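シミュレーション環境「Tuno」を使ってみた:屋外ナビゲーション学習のレビュー

歩道を走る小型移動ロボットの学習を、できるだけシミュレーションだけで済ませたい。そう思っていくつかの環境を渡り歩いてきましたが、今回のTunoはかなり気に入りました!同梱の街区シーン「Camargo」と、付属の学習手法Trotuddenをまとめて試したので、良かったところも引っかかったところも書いておきます。

Trotuddenの考え方はわりと素直です。まず方策をシミュレーション内の深度と真値の姿勢で学習させ、そのあとRGBだけを受け取る生徒側の方策に蒸留する。二段構えの手法自体は珍しくありませんが、蒸留の段階で「教師が自信を持てない場所」を優先して再訪する仕組みが入っていて、これがよく効きます。設定ファイルは1つ、コマンドは2つ。うちのGPU 1枚のマシンでもひと晩で回りました。

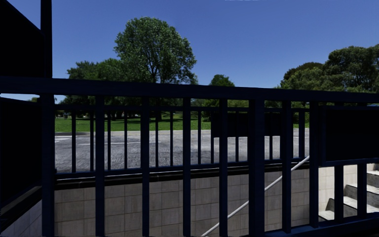 再訪の対象に選ばれやすいのは、やはり見通しの中途半端な場所でした。通れるように見えて通れない、という状況は学習の初期に本当によく失敗します。Camargoの手すり周りはその典型で、暗い縦の桟の隙間から、向こうの階段も芝生も明るい車道も見えてしまうんですよね。深度を使う教師はここをあっさり避けるのに、RGBの生徒は桟の向こうの明るい路面に引っぱられる。再訪なしで蒸留した方策だと、手すりに向かって直進しては止まる、の繰り返しでした。

数字も載せておきます。評価はCamargo内でスタートとゴールを無作為に選んだ1241エピソード。再訪なしの生徒が失敗したのは453エピソードで、再訪ありにすると90まで減りました。ここまで差が出るとは思っておらず、シードを替えてもう一度回したほどです(傾向は同じでした)。残った失敗は、狭い角での切り返しに時間を使いすぎるケースが目立ちます。衝突より時間切れのほうが多いので、制限時間の設定しだいで印象は変わりそうです。

見た目の質について。影の出方がしっかりしていて、日なたと日陰の差がきついところはかなりきつい。学習用としてはこれがありがたいです。以前使っていたGrevcombeは照明が全体にのっぺりしていて、実機に持っていったとたん木陰で固まる、ということがありました。Tunoでは太陽の角度を起動時の引数で振れるので、私は朝から夕方までばらして学習させています。

反対に、樹木の多い方向を向くと描画が重くなります。並列数を欲張るとメモリもすぐ埋まるので、最初は控えめな設定から始めるのがおすすめです。あとドキュメント。インストール手順は親切なのに、報酬関数の説明がほとんどなく、結局ソースを読みました。読みやすいコードだったので楽しかったですけど! 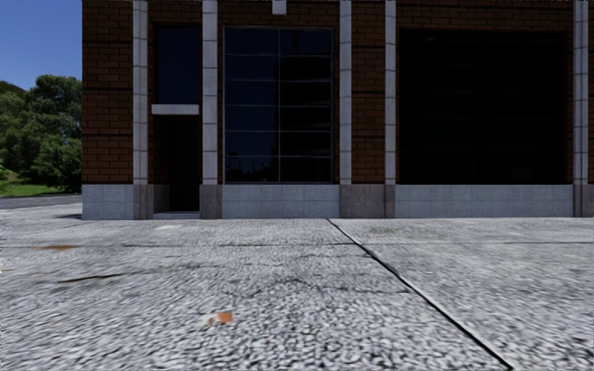 文・検証:屋外ナビ実験ノート 管理人
カテゴリ:ロボット学習/シミュレータ 11月更新

建物沿いの区間についても少し。目印の乏しい広い舗装面は自己位置がずれやすそうで警戒していたのですが、Camargoの地面には細かいひびや染み、敷石の目地があり、視覚オドメトリの特徴点がそれなりに拾えました。気になったのは大きな暗い窓のほうです。面がほぼ真っ黒なので、生徒側の方策が出入口と取り違えて寄っていくことがあります。再訪ありの学習でも完全には消えず、私は窓の明るさをランダム化する設定を自分で足しました。標準で入れてほしい機能です。

実機との差はまだきちんと測れていません。手元の車輪型で短い区間を走らせた限りでは、止まり方が前より自然になり、柵の手前で迷う時間も短くなった感触があります。ただ試した回数が少ないので、ここは参考程度に。

移動ロボットの学習をこれから始める人にも、蒸留で伸び悩んでいる人にも触ってみてほしい環境です。特に再訪の仕組みは、ほかのシミュレータに移植しても面白いはず。私は次に、再訪の優先度を決める温度パラメータを細かく振ってみるつもりです。既定値のままだと学習の後半で同じ場所ばかり選ばれる傾向があるので、途中で下げるのか上げるのか、まずは両方やってみます。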